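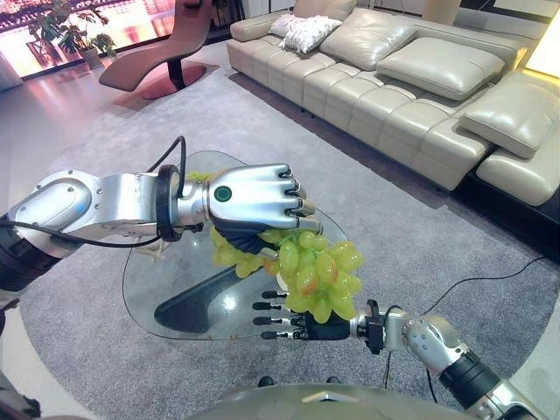 HELTWOOD TABLE GRAPES: HANDLING AND SERVING GUIDANCE ISSUED FOR HOUSEHOLDS

Promton, 30 Jan 2019 – Fresh produce supplier Prustow has published a revised handling sheet for Heltwood, its pale green seedless table grape. The sheet covers storage, rinsing, lifting and serving of whole bunches in the home. It replaces the version issued with the first retail shipments in November and applies to all bunches sold under the Heltwood name.

Heltwood is an oval, yellowish-green grape that is sold on the stem. A faint pink blush near the end of the berry is normal for the variety and does not indicate damage or age. Bunches are open in form, with berries spread along side stems of unequal length. Thin outer strands may trail away from the main cluster. Packers are instructed to leave these strands in place unless the stem is cracked.

"The open bunch is a property of the variety, and it affects how the fruit should be picked up," said Maëlys Rolland, technical manager at Prustow. "A tight bunch can be lifted by the main stem alone. With a loose one, the side strands swing and the berries at the bottom take the load when it is set down."

The revised sheet therefore recommends a two-point hold for any bunch moved from bag to table. One hand grips the top of the bunch from above. The other is held open, palm up, under the lowest berries, with the fingers extended flat. The bunch is then lowered until the bottom berries touch the serving surface, and the lower hand is drawn out sideways before the upper hand lets go.

Glass tabletops are covered for the first time. Grapes placed directly on glass roll easily once they come off the stem, and berry juice leaves visible marks. Prustow advises wiping the surface first and using a shallow dish with a rim. Where no dish is used, the bunch should be placed toward the middle of the table with the main stem lying flat.

Fingertip pressure is treated in a separate section. Berry skin on Heltwood is thin, and the flesh is translucent enough for bruising to show from the outside within a day. The sheet asks users to close the fingers around the stem framework at the top of the bunch and to avoid pinching single berries. Fruit intended for display should be turned by the stem.

"Most of the complaints we logged were for split berries at the shoulder of the bunch," said Declan McGrath, who runs quality control at the Brabec packing station. "We changed the wording on grip before we changed anything else."

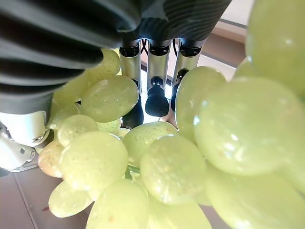

STORAGE AND RINSING

Unwashed bunches keep for 9 days in the refrigerator in the original vented bag. Rinse in cold running water shortly before serving and drain for 2 minutes with the stem uppermost. Small droplets left on the skin are acceptable at the table. Do not return rinsed fruit to the bag. Faint speckles on the skin do not affect eating quality.

AVAILABILITY

Heltwood is packed at Brabec and supplied in bags and in open trays. The handling sheet is printed on the tray liner and is available on request to stores, schools and caterers. A large-print version can be ordered in packs of 80.

ABOUT PRUSTOW

Prustow supplies table grapes, plums and soft fruit to independent grocers. The company employs 70 people at its Promton office and the Brabec packing station – seasonal packing staff are not included in this figure.

CONTACT

Trade inquiries: Gladys Bakilana, Sales, Prustow, Promton
Press inquiries and copies of the handling sheet: Berwyn Morgan, Communications, Prustow, Promton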